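4.2 Sand retention on the Saarela frontage

The case for repeated nourishment at Saarela rests on a simple claim: sand placed on the upper beach feeds the lower beach, and the lower beach protects the road. We doubt the first half of this. The monitoring reports prepared for the town by Olter treat any sand found between the two groins as sand retained from the project, although the same stretch gained and lost sand for years before the first pipe was laid. A gain after pumping is then counted as success, and a loss is put down to storms. It is hard to see what survey result could have told against the project under these rules.

Figueroa and Kasten raised a similar objection for the Serneck spit, where the fill was coarser than the native sand and could be told apart by eye. At Saarela the two are close in grain size and color, so the sorting had to be done on samples. We took cores along 18 shore-normal lines in June, from the toe of the dune to wading depth, and sieved them indoors. Three lines next to the east groin were dropped from the analysis after we learned that a contractor had regraded the beach there with a bulldozer. Leaving them in would have made our results look stronger, which is one more reason we were glad to be rid of them.

Sieving was done dry, and each core was split before it was run. Perić has argued that splitting by hand favors the coarse end, and we think he is probably right, but the error should be the same for fill and native sand and so should not affect the comparison made here.

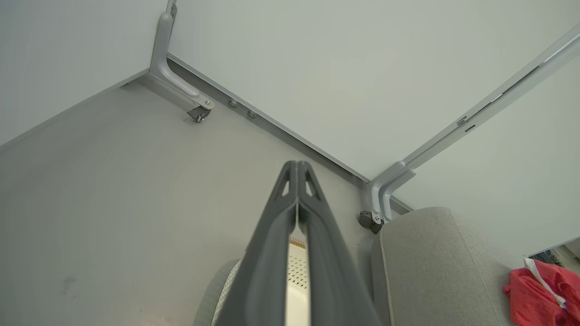

Coastal Works Review, Vol. 19, No. 3
Figure 3. Gripper fingers above a perforated white object.

The cores do not support the feeding claim. Shell fragments typical of the offshore borrow area are common at the top of the beach and thin out quickly below the high tide line. If the upper beach were supplying the lower beach at the rate Olter gives, we would expect to find them well past low water. They may have been ground down on the way, as Valdovinos suggested when an early draft was read to the group, but the fragments we did find low on the beach were sharp-edged and no smaller than the rest.

A second possibility is that the fill moved along the shore and out of the study area before it could move down the slope. The wave records kept by the harbor office at Clisow are consistent with this, though they come from a single gauge on the sheltered side of the point and we would not lean on them. Chávez reads the same records as showing weak transport in either direction. Both readings fit the data, and neither one helps the case for pumping again on the present schedule.

We should be plain about what the cores cannot show. They cover one season. They say nothing about whether the road would have flooded without the fill, and the 1,755 meters of frontage west of the outfall were not sampled at all – access was refused there by the landowner. A wide dry beach may be worth paying for in its own right, and many residents clearly think so. That is a different argument from the one put before the town, and it should be costed separately.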